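July, after lunch

Back on the little folding rack today (the one Branwen wants for the sample cards). I'd been cursing the slats for pinching when it folds, so I sanded the two tight ones, rubbed a bit of wax on the pivots and tried again. Much nicer!
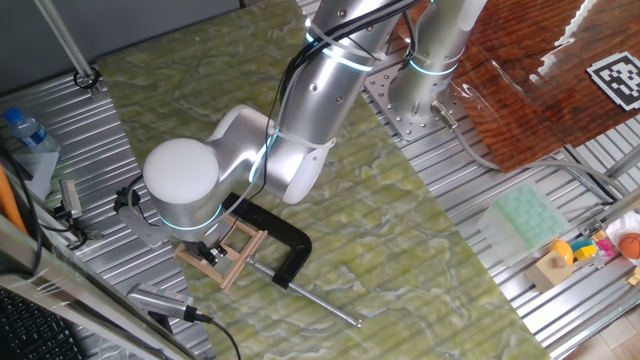
The slatted rack over the green marbled top, black C-clamp beside it.

Width is 85 mm and I'm leaving it there, whatever Gorazd says. Still to do: round off the feet so they don't scratch the top, and ask Lejla where the fine sandpaper went – I had a whole pack of it!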